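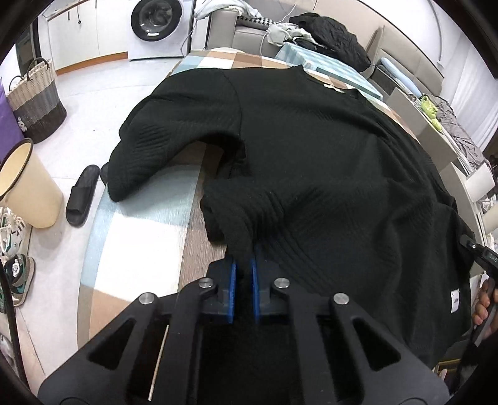
Neltwood Hobby Robotics Club, Soft Things Group

I promised to write down my impressions of the finger pads before I forget them, so this is for Augustina and for anybody else who is folding clothes with the hand-held grippers at home.

Until last month I used the hard pads which came with the Pavolholm kit. They are fine for boxes and cups. With a T-shirt they slide, and you must press so much that your hand is tired after 20 folds. The blue pads are softer. I changed both pairs in the evening, and the next morning I started with the black ribbed sweatshirt, my most difficult garment. It is heavy, the ribs run away under the fingers, and the sleeves never stay where I put them.

With the blue pads I can pinch one fold and lift it without taking the tablecloth also. This was my biggest problem before. I still get a twisted bunch in the middle when I close too fast, and then the second gripper has to come from the side and pull it flat. Augustina Akpalu says I should close the jaws halfway, wait, and then close fully. I tried it and it is better, but I forget it all the time.

Two complaints. The pads collect fluff, and after 200 folds they hold noticeably worse until I wipe them with a damp cloth. Also the dark fabric is hard for the camera. The Addo software lost the edge of the sleeve 7 times in one session, and with a light towel it did not lose anything. I have put a lamp next to the table now and will see if it helps.

The Clandport pads I have not tried yet. They are thicker, and I am afraid they will not go under a hem. If somebody in the club has a spare pair, please bring it in November and I will give you my old hard ones.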